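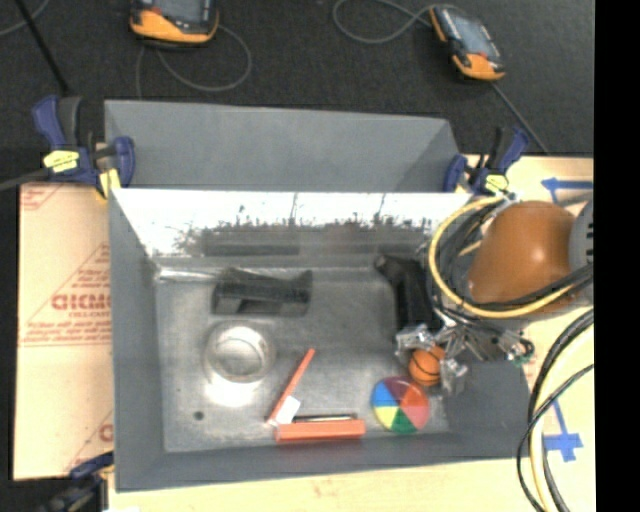
Minutes — parts room, December
Recorded by Judit Dobos

Present: Aranka Kiss, Balthasar Bachmann, Irén Tóth, Judit Dobos. Apologies: Botond Dobos.

Item 1. Sorting of small stock. Aranka Kiss reported that 94 pieces from the Pondport store are now on the shelf list and 12 are still unlisted. Mixed items continue to collect in the gray metal bins. The multicolored ball and the round transparent container lie on the same bin floor, though the list puts toys and containers under separate headings. Irén Tóth asked that one bin hold one heading only. Agreed.

Item 2. Bin condition. Balthasar Bachmann noted scuffs on the inner wall. No repair needed at present — to be looked at again next month.

Item 3. Labels. The Cisirel labels peel at the corners. Two rolls of the Mistton type to be ordered and tried on the lower shelves first. Action: Bachmann.

Item 4. Shelf list. Botond Dobos to receive the list for checking before the next meeting. Action: Kiss.

Meeting closed 3:40 p.m.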